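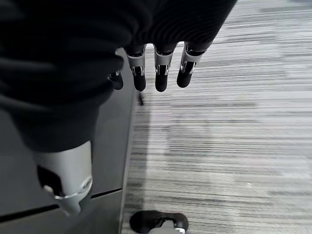
I took a half day off in October and drove out to Flinholm for the open day at Oten. They build control software for robot arms and hands, and once a year they let people in to look around. I had signed up in the spring and forgotten about it until the reminder came.

The drive is 47 miles for me, mostly two-lane road. Parking was in the gravel lot behind the building. You sign in, get a paper badge and a sheet with the demo times, and after that you can walk wherever the doors are open. The sheet said 115 people had registered. It never felt crowded, except at the coffee.

I went to the hand demo first. The hands have silver metal fingers with black tips, and you can see the little pins and screws at the joints if you get close. The arms wear black knit sleeves. I asked about the sleeves. The engineer said they keep lint and fingers out of the wiring, and that they get swapped when they start to pill. They buy them by the box.

The task was picking things up off a tray and handing them over. A tennis ball, a paper cup, a marker, a ring of keys. The ball and the cup went fine every time I watched. The marker was dropped twice and picked up on the third try. The keys were the hard one. The fingers would close, a couple of keys would slide out between the tips, and the hand would stop and open again. A kid next to me asked if it knew it had missed. The engineer said it knows how far each finger has closed and compares that with what it expected, and if the two don't match it starts over. I thought that was a good answer to a good question.

It is slower than I expected. Handing over the cup took long enough that people started reaching for it before it was ready, and when you reach early the arm pauses. They had to keep telling us to wait with our hands down. I did the same thing when it was my turn. When I finally took the cup the grip let go a little late, so there was a small tug. I asked if that was adjustable and was told yes, and that they set it on the late side for visitors.

The fingertips wear out. They had a bowl of used ones on a side table and you could pick them up. They feel like the rubber on a bicycle brake pad, a bit softer. One set lasts 2,000 grips on the test bench before they change it. The worn ones were smooth on one side and still had their texture on the other.

The second room was the Tapia project. Tapia is their software for teaching a hand a new job by having a person do it first. They had 1,110 recorded grips of one kind of jar, all done by staff, and they played a few of them back on a screen next to the robot trying the same jar. I didn't follow all of it. What I got was that people open jars in a lot of different ways and the software has to pick one. The robot got the lid off while I was there, then set the lid down half on top of another lid, and it slid off the table. Someone picked it up and they ran it again.

There was supposed to be a third demo, with a cart made by a company called Flondanier that carries trays between benches. It was parked in the hallway with a sign on it saying back at 2:00. I came by at 2:00 and at 2:20 and the sign was still there, so I can't tell you anything about the cart other than that it is about as tall as a dishwasher.

Lunch was sandwiches. Good ones, with actual mustard.

I sat through one talk after lunch, on safety stops. It was dry but useful. They press every stop button on every machine each morning and write it down, and the speaker passed around a clipboard with the sheets on it. I work in a warehouse office and we are not that careful with our conveyor, so I took a few notes to bring back.

If you want to go next year, sign up early and do the hand demo before the coffee break, when the line is short. Wear comfortable shoes, there are hardly any chairs. I got home a little after five and still had my badge on when I stopped for gas.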